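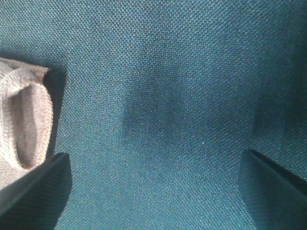 Looking at Cloth, Session 2: Reading a Weave Up Close

Handout for the upholstery and soft furnishings class
Tutor: Seren Wynne
Room 204, bring a hand lens and something to write with

What we're doing today

Last time we handled a lot of samples and talked about how they felt. Today we slow right down and look, and I can't wait, this is my favorite session of the whole course! A plain piece of teal cloth has so much going on once you get your nose close to it. By the end of the session you should be able to look at a flat piece of fabric and say something useful about the weave, the color and any marks, all before you pick up a brush or a bottle.

1. The weave

Start with the crossings. In a plain weave, each thread goes over one, under one. In a basket weave, threads travel in groups, usually pairs, so you get a small checkerboard. Some cloths have a basket-like look without being a true basket weave, and you need the lens to tell.

Look for:
- the raised nubs where a thread comes to the top
- the gaps between them (light catches the top of a nub and leaves the gap dark, so one dye color can read as two)
- how even the grid is, especially near an edge

A tight weave is lovely to work with. It holds a staple well and frays less when you trim it. It also has plenty of tiny gaps where dust can settle, so vacuum first!

2. Color and shadow

Teal is a wonderful teaching color. Tip it one way and it goes almost turquoise, turn it from the window and it drops to a blue-black green. Before you write "faded" or "darkened" on your sheet, turn the piece or move the lamp. If the dark part moves, it was shadow.

Write down where your light is coming from. Imtiaz Barua lost a whole afternoon in November matching a swatch to the shaded side of a seat, and he has kindly said I may tell you that.

3. Patches

A darker patch with a soft edge asks for patience. Things to note:
- Does the edge fade out or stop at a line? Old water marks often dry with a crisp rim.
- Can you still see the weave through it? If you can, the color is probably in the fibers. A crust or a film on top tends to blur the grid.
- Has the color only gone deeper, or has it turned grayer?

Looking won't tell you whether a patch is damp. Press a folded white tissue on it for 15 seconds and check the tissue. Then test your cleaner on a hidden spot, always, even if you've used it on the same cloth before.

4. Specks and lint

Pale bits jump out on a dark cloth, and it's so tempting to flick them off. Lift them with tweezers or a bit of tape. Rubbing can push a crumb down between the threads, and then you're digging for it.

Practice piece

Work in pairs on the Ditach sample, number 971 in the swatch drawer. One person describes, the other draws without looking at the cloth, then swap. Moushumi Abeysekara's drawing from the last group is pinned by the door and it's a beauty.

For next time

Pick one piece of fabric at home, a couch cushion or a chair seat or a tote bag, and fill in the sheet by daylight and again by lamplight. Sheets go to Anjana Begum by 13th December. Extra hand lenses are in the tin on the windowsill, please put them back.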